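Ilwood Community Boards > Home & Laundry > Line drying in an apartment

goelgetter
Landlord at Gitport Commons banned balcony lines. I own 500 clothespins. Advice?

mossback5
Buy a dryer like the rest of us.

goelgetter
With what outlet?

Dukeo_Dan
Folding rack, bathtub, fan. Shirts take five hours.

mossback5
Five hours, and then your towels feel like toast.

Dukeo_Dan
Toast is absorbent.

pinch_hitter
1,313 posts on this board and half are about towels. Anyway, Dan is wrong about the tub, it just makes the bathroom a swamp. Rack by the bedroom window, door open.

goelgetter
Trying the window tonight. 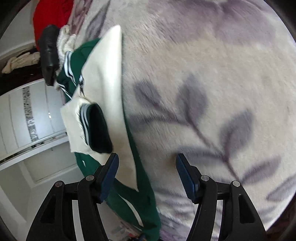 pinch_hitter
Folding is where my system falls apart. Everything comes off the rack and goes straight onto the bed, green stuff, plush blanket and all, and I sleep on the other side.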